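Sallora 36-inch folding workbench

I bought the Sallora in April to replace a Dekker bench whose top had started to sag in the middle. I have used it three or four evenings a week since then, mostly for cutting shelves and gluing up small boxes.

Setup is simple. The legs swing out, a brace drops into place on each side, and you tighten 2 knobs underneath. The first time took me a while because the instructions show the braces backwards. Now I can have it standing before the kettle boils.

The top is 36 inches long and flat enough for my purposes. I laid a Tekton straightedge across it and found a slight dip near one corner -- too small to matter for anything I make. It doesn't rock on my garage floor, and the floor isn't level.

The clamps are the weak part. They hold a board well enough for sawing, but they creep when I plane. Trefor Harries, who has the older model, screwed a wooden stop to his and leaves it there. I did the same and it helped.

It is heavier than the Dekker. I can carry it up the steps by myself, but I wouldn't want to do it every day. The rubber feet also leave marks on light tile.

I'd buy it again for sawing and assembly. For regular planing, get something fixed to the wall.

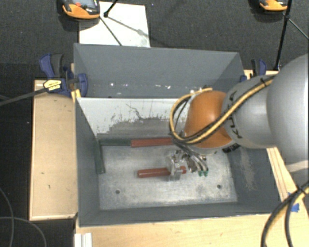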